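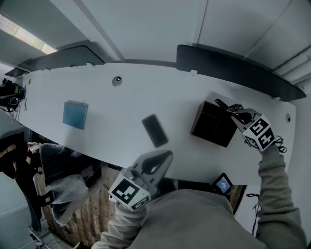

## 4. Open-day demonstration (hand grippers)

1. Clear a path along the near edge of the desk.
2. Fit the marker cubes and check that each sits square.
3. Route the gripper cables clear of the sleeves.
4. Begin with single-hand picks – visitors follow these more easily.

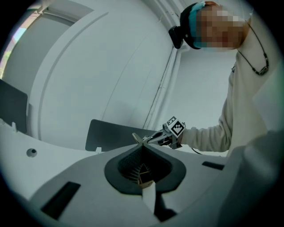
*Fig. 4-2. Gripper held over the funnel opening.*

**Caution:** Keep fingers out of the funnel.

**Note:** Stop each log at 2000 entries.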